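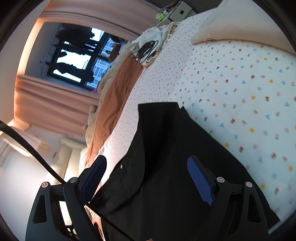 Why do we record a person doing the task, when we could write the motion as a program?

Because most of what the hand does is hard to write down. A person who folds a shirt changes the grip many times, pulls a little, waits, and pulls again. If you ask this person to explain it, you will get five sentences, and the five sentences are not enough for a robot. A recording keeps the small corrections that the person does not notice.

Course handout, unit 3
Teaching by showing: hand-held grippers and remote control
Hullimska evening program in applied automation

1. What this unit covers

In unit 2 we moved the arm from point to point with the teach pendant. This works well when the part is stiff and always in the same place. In this unit we work with soft things, mainly clothes and bedding, and the points are different every time. We therefore collect demonstrations and train a policy from them. The word "policy" means the function that takes what the robot senses now and gives what it should do next.

Please read sections 2 to 5 before the lab. Section 6 is for the written report.

2. Three ways to give a demonstration

Guiding by hand. You hold the real arm and push it through the motion while the motors are soft. You feel the weight of the arm, and the joint angles are recorded directly. The weak side is that your own body is often in front of the camera, and fine finger work is difficult.

Remote control. You stand away from the robot and move a leader device, and the robot follows. What is recorded is exactly what the robot did, so there is no question whether the robot can do it. But it is slow. Most students need one full lab before they can pick up a sock with confidence, and you do not feel the cloth unless the leader device gives force back.

Hand-held gripper. You carry the gripper itself, with a camera on it, and do the task with your own arm. No robot is needed in the room. You can work in a normal bedroom, with the light from a real window and with bedding that has a pattern, and this variety is good for the training. On a black garment the folds are hard to see, so dark clothes should have their own share in your collection and should not come only by accident. The weak side of this method is that the human arm can reach poses which the robot arm cannot. We must check this later (section 5).

3. The garment task

The task in this unit has a fixed definition. The garment starts flat on a bed. The demonstration begins with the jaws open over it, and it ends when the garment is folded once and the jaws are open and clear of the cloth. Everything between these two moments is free. You may grip the sleeve, the hem or the middle, as you prefer, but stay with one strategy inside one set. If half of your set starts from the left edge and the other half from the right edge, a simple policy may learn the average of both, and the average is a grip in the middle of nothing.

Each pair delivers 200 demonstrations. One demonstration takes around 12 seconds when you are used to it. In the beginning it will be longer, and this is fine.

4. How to hold and move the gripper

Hold the tool from below and behind, so that your fingers stay out of the view as much as possible. A little of the hand at the bottom is allowed. It is a problem only when the hand covers the jaws or the cloth.

Both finger pads should be visible when the jaws are open. The pads are the best sign the policy has for the opening width, and if one pad is outside the view for a long time, the demonstration is not useful.

Move slower than you would at home. A fast turn of the wrist makes the picture blurred, and then the position tracking is lost. After a fast turn the tracking sometimes comes back with a jump, and you can find this as a sharp corner in the path plot.

Come to the cloth at a low angle. If you press straight down, the mattress gives way and you take the sheet together with the garment. This was the most common mistake in the last course. On the hard lab table it does not happen, so a student who practiced only there will meet it for the first time on a bed.

Let the cable have slack before you start. A cable that pulls on the tool changes your motion, and it can also drag over the garment and move a fold you just made.

Do not repair a failed grip silently. If you miss the cloth, open the jaws fully, go back a hand's width, and try again. Such a recovery is valuable and we keep it. What we do not keep is the use of the other hand to help.

5. Checking the data

After each set, run the Grulline viewer and look at the path, the opening width and the video side by side. Mark a demonstration as rejected in these cases:

- the path has a jump
- the opening width stays constant although the jaws clearly move
- the second hand touches the cloth
- the garment is not folded at the end

Then run the reach check. It takes every pose of the gripper and asks if the Abella arm in room 221 could be there. Typical failures are poses very near to the base and poses where the wrist is turned too far. A demonstration with a short failure can be cut. If the failure is in the middle of the grip, reject the whole demonstration and record a new one.

The set from the Grendby site uses an older calibration. Do not mix it with yours before you have converted it; the script is in the same folder.

6. For the report

Write two pages. Describe your strategy for the fold in words, and then describe where your recordings differ from these words. Give the share of rejected demonstrations and the main cause. Compare the hand-held set with the short remote control set you made in the second lab: which one has smoother paths, which one has more recoveries, and which one would you prefer to train on if you could have only one of them.

Path plots must have labeled axes with units. Reports are due in April, before the robot session, and are uploaded as one file per pair.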